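1/ Grotley's receiver tracking numbers are out. Sorin Bogdan covered 2,691 yards on routes in May camp, second on the roster. Targets: 2.

2/ The gap is alignment. He lined up as the backside X on most snaps, and Grotley's first read goes to the slot.
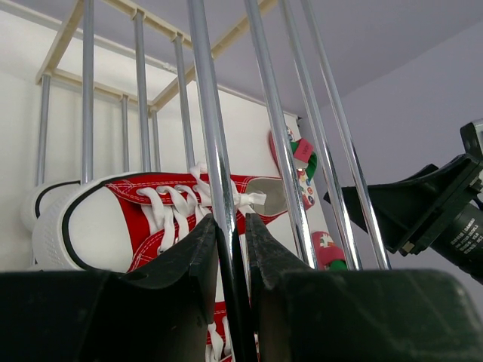 Ilango Joseph replies that route yardage without separation data says little, and that camp corners play soft anyway.

3/ Fair on separation. I don't have it. But Gadisa Sisay logged 2,799 from the slot against the same corners and saw far more passes.

4/ I'd set the cutoff for any per-route rate at 2,000. Both clear it.

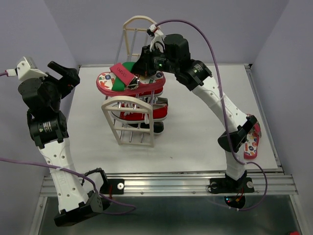

5/ Next: blocking grades, same camp, tight ends only.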